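Prakutley Allotments and Gardens Association
Minutes, February meeting, upstairs room, started 7.10pm

Present: Jarrah Fairweather (chair), Delwyn Tipoki, Tane Cosgrove, Bronwyn Prendergast, Woo-jin Son (notes). Plus plot holders, see sheet.
Apologies: plots 9 and 22. Plot 14 came later.

Minutes of last time
Agreed, one change. Item 4 should say "lower gate" not "lower date". Jarrah signed.

Matters arising
Padlock on lower gate replaced. Same code as before, please don't write it on the noticeboard again.
Bath on the path by plot 30 still there. Owner says it's going to be a pond. Has until the end of the month to get it onto the plot.
Letter to council re: the ash tree, no answer. Delwyn to ring.

Water
Main item, took most of the evening.
Tank at the top end leaks at the seam. Tane had a look with a torch, thinks it has gone the whole length and patching is money down the drain. Two quotes in. Morikawa would supply and fit, and take the old one away. Draren cheaper but supply only, we'd need to get it up the track ourselves and the track is a bog until April at least.
Bronwyn asked whether Draren price included the stand. It doesn't. Difference then not so big.
Long talk about whether we need a tank up there at all or could run a pipe from the standpipe by the shed. Tane paced it out, says it can be done but pressure is poor on a summer evening with everyone on at once. Plot 17 said pressure is poor at six in the morning as well.
Vote on Morikawa: 11 for, 3 against, 2 not voting. Carried. Delwyn to place the order, ask if they can come before the stopcock goes back on.
Hosepipes. Usual complaints. Rule stays as it is, hand held only, no leaving it running and going for a chat. Sprinklers not allowed, this includes the one on plot 6.
Water goes back on when frosts are done, date on the board.

Rents
Up slightly, as agreed in autumn. Letters went out, most paid. Anyone wanting to pay in two goes to speak to Bronwyn, not to catch her in the car park.
Half plots: three people on the list would take a half. Plot 22 is willing to split. Needs a line of pegs and somone to measure it. Tane.

Waiting list
Sixteen names now. Top of the list has been offered plot 3 and turned it down (shade). Stays at top, second refusal and they go to the bottom, as per the rules. Next name to be offered it.
Neglected plots: walked round by Jarrah and Delwyn. First letters to two plots, not named here. One plot given more time, illness.

Break for tea. Thanks to whoever did the urn. Sweets on the table, help yourselves. 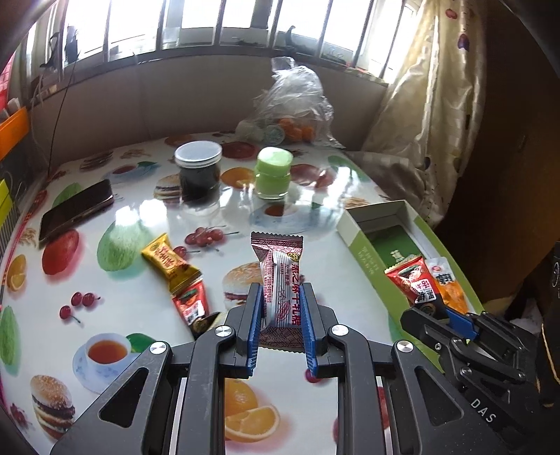 Bronwyn Prendergast wanted it put down that she still thinks the compost order is too late in the year, and that last time it came after most people had already bought their own, so we were left with a heap of it by the gate until June. Suggested forms out now and money in with the form. Jarrah said fine but who is going to chase. Bronwyn said she would. Agreed, forms out this week, order closes when she says it closes.

Compost and seed potatoes
Compost as above. Same supplier unless dearer, peat free, big bags only.
Manure: the stables will still drop it if we give them a clear run to the bay. That means no cars by the bay. Woo-jin to do a sign. Leave it to rot before using, there was straw and bits of twine in the last lot and one or two people put it straight on their carrots.
Seed potatoes: to be shared out from the shed one morning, bring your own egg boxes for chitting. Patum for the earlies again, it did well in the heavy end and the slugs mostly left it alone. Plot 11 disagreed strongly about the slugs. Maincrop as last year. No blight resistant ones left at the price we wanted, Delwyn to try elsewhere.

Blight
Asked for a note in the newsletter. Tops off as soon as you see it, don't compost them, don't leave them on the path for the next person. Some discussion on burning, see below.

Bonfires
Neighbours along the back have complained again, washing out. Rule is after dusk, dry stuff only, October to March. Plot 19 asked what counts as dusk. Jarrah said when it's getting dark. Leave it there for now.
Possibly a shared shredder hire in spring instead. Tane to get a price for a weekend.

Shed
Roof felt lifting at the back corner. Will do till the weather's better.
Mower serviced, strimmer not. Strimmer line has gone missing again, both reels. If you have it please put it back, no questions.
Scales for the shop are reading heavy. Woo-jin to try them against a bag of sugar.

Open day
July most likely. Plant stall, teas, scarecrows if the school want to. Need people for the gate. Bronwyn has the gazebo but not all of its legs, will look in the loft.
Question from the floor about a vegetable show the same day. Last one ended in an argument over onions. Delwyn in favour all the same, if the judge comes from outside. Bring back next meeting.

AOB
Foxes under plot 8 shed, leave alone till the cubs are gone.
Dogs on leads. All dogs.
Plot 14 (arrived at this point) asked about the tank. Told it was done. Not happy, would have voted against. Noted.
Spare raspberry canes by the notice board, take some, autumn fruiting I think.
Jarrah has keys found near the tap, one has a green tag.

Actions
Delwyn: council re ash tree, tank order, blight resistant spuds
Tane: pegs for plot 22, shredder price
Bronwyn: compost forms and chasing, gazebo legs
Woo-jin: manure sign, scales, newsletter note on blight
Jarrah: letters to the two plots, plot 3 offer

Closed 9.05pm. Next one same room, need to be out by nine this time as they want to lock up.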